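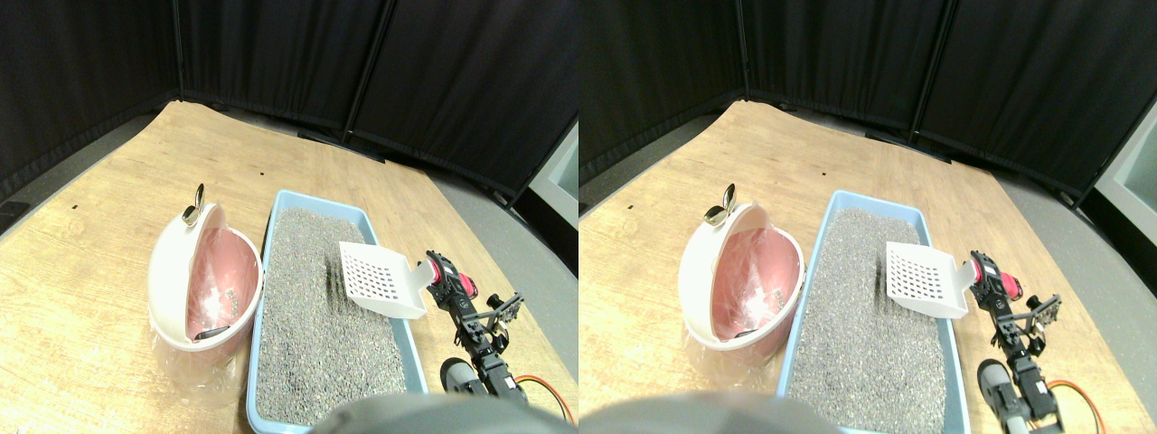 Blue tray, gray litter, scoop at the ready, and the little bin with its lid up.

Litter Corner: the tabletop setup

Cat people of Bremlow, your month has come! November's home-care page is all about the least glamorous job in the house, and we had far more to say about it than we expected (39 of you wrote in after the last issue, and nearly all of you had opinions on scoops).

Our favorite tip came from a reader over on Lindsay Street: put the tray up on a table when you clean it. What a difference! Your back stays straight, the light is better, and you can spot the darker clumps against the speckled gray right away. A white scoop with small square holes lets the clean grains drop back through. Go slowly, give it a gentle shake over the tray, and work from one end to the other.

Then there's the bin. We love a round one with a hinged lid that stays open while your hands are busy, and a pink liner is just plain cheerful. Set it right beside the tray so nothing has to travel far. Wipe the table down afterward, of course, and wash your hands.

The Clemus Pet Pantry has 23 bags of gray litter set aside for newsletter readers, first come, first served. Bring your own tote, they're heavy! Next month: brushing long-haired cats, with tips from the Akau shelter.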